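Grirnham notes: the replay viewer finally earns its keep

So I've spent most of my evenings lately on Wumby, my little replay viewer, and I think it's finally at the point where I'd be sad if it went away. If you're new, Grirnham is the whole manipulation stack I keep tinkering with, Ackah is the planner in the middle of it, and Wumby is the thing I stare at when Ackah does something dumb.

The old workflow was awful. I'd open a log, scroll through joint angles, guess which second mattered, then go hunt for the matching video by hand (and usually land in the wrong clip). Now I drag one slider and the wrist view, the joint plot and the planner's chosen path all move together. It took 1,094 lines of Python, and I'd guess a good half of that is fixing up timestamps!

The first thing I went looking for was sideways views. With the wrist rolled over, the faucet neck runs straight up and down the picture and the counter looks like a wall. My "which way is up" code was reading the roll from the wrong link, so Ackah kept treating the marble as something to go around.

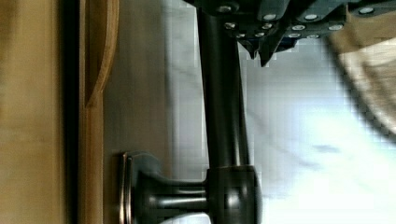 What I changed in Ackah

Two things, both small. The gravity direction now comes from the arm's own kinematics at the moment each picture was taken, and the planner won't accept a surface label unless it agrees with that direction. I also bumped the short history buffer from 10 pictures to 24, so one blurry or blown-out view of bright stone doesn't wipe out everything it knew a moment ago.

The buffer cost me a whole Saturday. I had an off-by-one in the ring index and the oldest picture kept coming back as the newest, which looks totally fine until the arm moves. Then the whole map hiccups. I only spotted it once I had Wumby print the age of each picture in the corner.

Next up is clutter, and the drawer is where I'm stuck. I've been using Betolum for the object masks, and thin upright packets packed together come back as one big lump. Clear plastic is a pain too: the edges of a bag come and go, and I don't trust the depth there at all. For now I'm thinking of splitting the lumps by print color and letting the planner ask for a second look from another angle before it commits to anything.

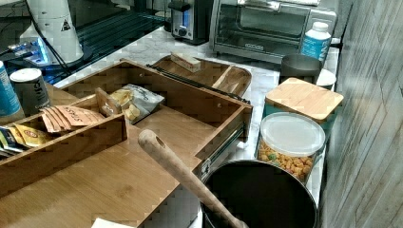
Tea packets, a clear snack bag and a long spoon handle crossing in front: my segmentation to-do list.

The spoon is its own headache. The handle is long and skinny, and my collision code wraps it and the pot in a single box, so a huge piece of free space gets marked as blocked. I want to swap that for a capsule along the handle and a plain cylinder for the pot. I've got the capsule fitting on a branch already, but it's slow and I haven't cleaned up the tests. I'll push it once it stops eating my frame rate.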